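Bench and Table Tops – your questions

Most of what lands in the Nesstead inbox is the same handful of questions so they're all here now. Read first, then write to us. Applies to the wooden tops only, not the shelving.

What finish is on the top?

Hardwax oil, matte, put on at the Irnirbridge shop before it ships. Two coats on the face, one underneath. No varnish. You can feel the grain a little, it's meant to be that way.

Can I put it right against a wall?

Sure, leave a small gap along the back. Wood moves with the seasons and a top jammed tight has nowhere to go. A finger's width is plenty. If it sits in a corner leave a gap on both sides.

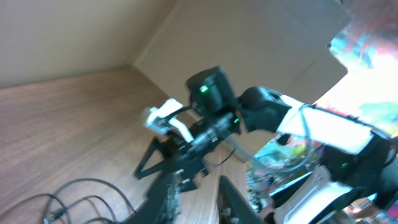

How often should I oil it?

Once a year for a desk, every 3 months if it's a working bench that gets wiped down a lot. Thin coat, cloth not brush, wipe off what hasn't soaked in after 15 minutes. Overnight before you put anything back on it.

Which oil?

We use Trulter clear. Any clear hardwax oil from the hardware store does the job. Don't use cooking oil, it goes sticky and then it smells.

My top looks a different color depending on where I stand. Is it faulty?

Nope. Grain catches light from one side and goes pale, from the other side it looks darker and warmer. Big windows make it worse. Walk around it before you send us photos please.

Can I bolt things to it?

You can. Drill a pilot hole, use a washer or a mounting plate to spread the load, don't overtighten. Heavy stuff goes near an edge over the frame, leave the middle free to work in. Clamps are fine too – put a scrap of wood under the jaw or it'll leave a dent.
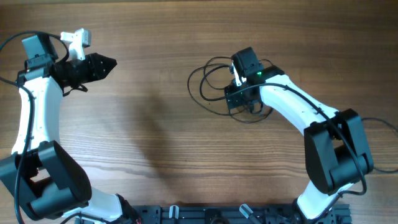 Plate along the bottom edge, middle of the top left for work.

Does bolting void the warranty?

Not on the frame. On the top, yes for the holes themselfs, no for everything else. Warping and split joints are still covered.

How do I get rid of scratches?

Light ones: fine pad, along the grain, never across, then a dab of oil. Deep ones need sanding back. Do the whole length of the plank or you get a patch. Dents sometimes lift with a damp cloth and a warm iron, 10 seconds at a time.

What about cables and metal parts lying on it?

No problem for the wood if they're clean. Metal left on a damp top can leave a black mark, that's the tannin reacting. Keep plugs and connectors dry, lift heavy ones instead of draging them. Loose cable – coil it, tie it, hang it off the side.

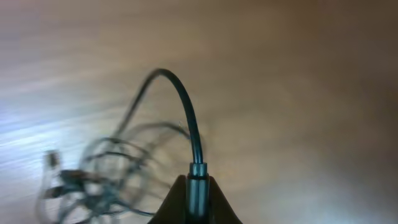
Junhao Qian wrote in to add that a strip of felt along the back edge has stopped his plugs from scratching the oil, and that he'd like us to sell the top with a cable notch already cut.

The notch is on the list for the Gu size, probably March. Felt strip we like, no plans to stock it.

Still stuck?

Use the contact form, give us the order number and the size of the top. Replies go out until 3 in the afternoon, anything later waits for the next morning.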